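Redance Petition and Campaign Desk: Set-up Guide

Section 4. Opening a public petition for signature

This section covers setting up a petition page, collecting signatures, and closing the count before the petition is handed to an elected representative. It assumes that you have an organizer account and that your group's details have been entered as set out in Section 3.

Before you start

Have the following ready:
- the final wording of the petition, agreed by your group
- the name of the office or body it is addressed to
- the closing date
- a contact address that someone reads every day

The wording can't be changed once the first signature has been recorded. If you find a mistake after that, you will have to close the petition and open a new one, and the signatures do not carry over.

4.1 Creating the page

1. Sign in and choose Petitions, then New.
2. Enter a title. Keep it short and say what you are asking for. "Restore the Prikau consular desk" works better than "Concern over recent changes."
3. Paste the wording into the Statement box. The limit is 3,000 characters, including spaces.
4. Under Addressed To, pick the office from the list. If it isn't there, choose Other and type the name in full.
5. Set the closing date. The system closes the petition at midnight in the time zone of your account, which may not be the time zone of your signers.
6. Choose Save as Draft.

Note: A draft can be seen by all organizers in your group. It can't be seen by the public or by supporters who follow your group.

4.2 Setting who can sign

1. Open the draft and go to Eligibility.
2. Choose Open to All or Residents Only.
3. If you chose Residents Only, enter the district or country. Signers will be asked for a postal code.
4. For petitions to a legislature, check that body's own rules. Some accept signatures only from citizens, and a few want a home address for each name.

Caution: Do not ask for more personal details than the receiving office requires. Signers who live under governments hostile to your cause may be put at risk if a list is lost or copied. For these petitions, turn on Hide Names from Public View before you publish.

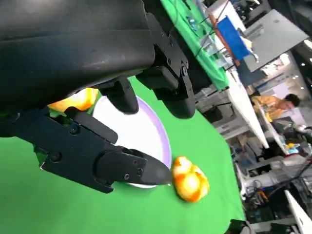
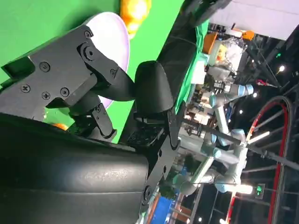
Reading time for this section: 2 minutes

4.3 Publishing

1. Open the draft and choose Preview. Read it on a phone as well as a computer.
2. Have a second organizer choose Approve. One person can't both write and approve a petition.
3. Choose Publish. The page goes live at once and the signature count starts at zero.
4. Copy the short link from the top of the page and send it to your supporters.

If you are running the same petition in several languages, publish the main version first and add the others under Translations. All versions share one count. Do not publish them as separate petitions - the counts can't be merged later.

4.4 Adding paper signatures

Signatures gathered at rallies and street tables can be added to the online count.

1. Print the blank sheets from Tools. Each sheet has 20 lines and repeats the full statement at the top.
2. Number the sheets as they come back.
3. Type in each name under Paper Entries, with the sheet number.
4. Keep the originals until the receiving office confirms that it has accepted the petition.

Note: Leave out any line you can't read. Duplicates are flagged in yellow, and an organizer has to decide which entry to keep.

4.5 Alerts

You can have a message sent when the count reaches a number you choose. The default is 1,000. To change it, go to Settings, then Alerts, and type a new number. Alerts go to every organizer unless you untick their names.

4.6 Closing and handing over

1. On the closing date, check that all paper sheets have been entered. You can add paper entries for 2 days after the online page closes.
2. Choose Lock Count. This can't be undone.
3. Download the Delivery File. It contains the statement, the total, and the list of names in the format set under Eligibility.
4. Send or carry the file to the office named on the petition, and ask for a written receipt.
5. Upload the receipt under Delivery. The page will then show the petition as Delivered.

Caution: The Delivery File is not encrypted unless you set a password when you download it. Send the password separately from the file.

If the count won't lock, look for unresolved duplicates under Paper Entries. Clear them and try again.

Section last revised 25th February. Section 5 covers writing to members of a legislature.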